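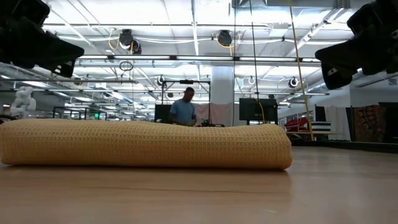

Kustent: a gripper comparison on cloth, mostly towels

Release 3, 2020-09-28

What is in the box

Kustent is a set of recordings of two-arm manipulation of cloth, made to settle an argument about fingers. The argument was whether a wide wedge finger is better than a narrow tapered one for getting hold of things that would prefer to lie flat. We have 2000 episodes and the argument is still going, though it is now conducted with plots.

Every episode is one attempt at one task with one piece of cloth. Attempts that failed are in there too. If you only want the successes you can filter for them, and you will have a smaller dataset and a rosier view of life.

The release holds:

- 2000 episodes, split by task and by finger set
- joint positions, commanded and measured, for both arms
- gripper opening and motor current, for both grippers
- video from the head view and from fixed views beside the bench
- a result label for each episode, plus a free-text note where the operator felt strongly

The hardware we compared

Two finger sets went onto the same arms, same bench, same controller.

Sultier fingers are the wide ones. They are stiff, cheap to print and easy to replace, and we replaced a lot of them. They like thick fabric. On thin fabric they behave like someone picking up a coin in mittens.

Moulin fingers are long and tapered. They get under an edge where the Sultier set would plow it along the table, and they bend if you look at them with too much torque. The bent ones went in a drawer labeled "spares", a small act of optimism.

The controller is Allov, our own, which runs both arms from one clock. Version 2 of Allov had a bug in which the left arm acted on the right arm's grip threshold. All episodes recorded with version 2 have been withdrawn. If you have a copy of the first release, please delete it and speak kindly of us.

Some sessions were run with the same finger set on both arms and some with a mixed pair. The field fingers_left and fingers_right tell you which. Do not try to guess from the video; we tried, and we own the things.

Tasks

roll_press: a towel is already rolled up. Both grippers come down on it from above, press, hold and let go. It sounds too easy to bother recording, and it gave us the best data on finger stiffness we have.

roll_lift: as above, then lift the roll clear of the table and put it back. A roll that comes open in the air counts as a failure. A roll that comes open after it has been put back counts as a success, by a vote that was closer than it should have been.

corner_pull: find a corner of a flat or hanging cloth and draw it out to one side. One arm works and the other mostly waits. This is where the two finger sets differ most, and where the operators' notes get longest.

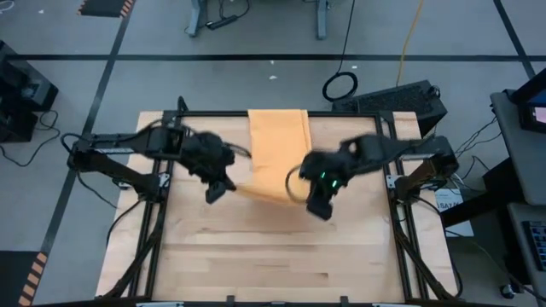
The trouble with corners is that the arm hides them at exactly the moment you want to see them. From the head view a gripper can sit right beside a corner and leave you unsure whether it has hold of anything. Motor current helps a little. Thick cloth shows a clear bump when the fingers close on it; thin cloth shows a bump you could also get from an arm having a mood. We label a grasp as held only when the cloth moves with the gripper for the rest of the pull, so grasp labels were added after recording, by hand, at a pace best left out of a data card.

Fast moves blur in the head view. We could have shortened the exposure and bought brighter lights. We shortened nothing and bought nothing, and the blurred frames are kept as recorded.

Results, such as they are

On roll_press the Sultier set wins. It spreads the load, the roll stays a roll, and the current trace is smooth enough to be dull. The Moulin set tends to find the gap between two layers and push into it, then bring a layer up with it on release.

On corner_pull the Moulin set wins by more than we expected, and the Sultier fans among us have asked that this be put further down the page. It has been put here.

On roll_lift there is no winner. Mixed pairs did slightly better than matched ones on heavy towels and slightly worse on light ones. We have three explanations for this and do not believe any of them.

We ran 57 extra episodes of roll_press with the grip threshold lowered, to see whether the tapered fingers could be taught some manners. They could, a bit. Those episodes are in the folder soft_press and are not part of the 2000.
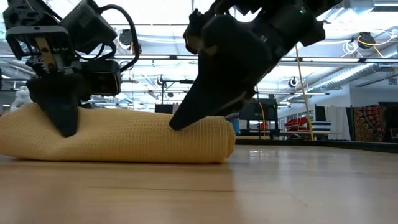 roll_press, both fingers on the roll. Fixed view.

Cameras

The head view looks down on the bench and is the one most people will want. The fixed views look across the work and are better for seeing how far a finger sinks into a towel. They also see a good deal of the ceiling. Crop them if you are training on them, unless your model has an interest in ductwork.

Fixed views are not all at the same height or angle across sessions. Each session has its own calibration file. Using the calibration from one session on another will run without any error and give you nonsense, so please check the session name before writing to us.

Timestamps come from the Allov clock. Video lags behind joint data by a small amount that is constant within a session and different between sessions. The offset is in the session file under video_offset.

Reading an episode

Each episode is one folder:

meta.json has the task, the fingers, the cloth, the session and the result
joints.csv has one row per control tick
grip.csv has opening and current for each gripper
head.mp4 is the head view
side_a.mp4 and side_b.mp4 are the fixed views, where both were recording
note.txt is there only if somebody wrote one

Angles are in radians. Gripper opening is in millimeters, except in the sessions recorded in August, where it is a raw motor count. We meant to convert these. The script convert_grip.py does it, and it has been run by everyone on the team on their own copy and by no one on the release.

Known problems

- Result labels for roll_lift were made by two people who disagreed about what "clear of the table" means. Both labels are kept, as result_a and result_b.
- Finger wear is not recorded. A Sultier finger on its first day and one on its last are different tools.
- Cloth is listed by nickname in meta.json. The table cloths.csv gives fabric and weight for each. "Mustard" is a waffle towel. "Bad mustard" is a different waffle towel.
- In some sessions a cable loop on the wrist passes in front of the cloth. If your detector finds a thin, curved, very confident object there, it has found the cable.
- Other people and other equipment share the room and turn up behind the bench in the fixed views. Anyone identifiable agreed to be recorded. Ask before using the background for anything.

What it is good for, and what it isn't

Use it to compare fingers, to study grasp detection from motor current, or to train something that handles towels on a bench very like ours. We would not use it to claim that a robot can do laundry. The cloth is clean, it was put on the bench for the arms to work on, and no sock appears anywhere in the set.

Please don't quote success rates from Kustent without saying which finger set and which controller version. We did that ourselves in an early talk and are still getting mail.

Changes

Release 3: added soft_press, added result_b for roll_lift, fixed swapped finger names in two sessions.
Release 2: withdrew all episodes recorded with Allov version 2, added the fixed views.
Release 1: see above about deleting it.

Open items for the next release are the August grip conversion, a proper wear log, and a third finger set that is half Sultier and half Moulin. So far it has been printed once, with the taper facing the wrong way.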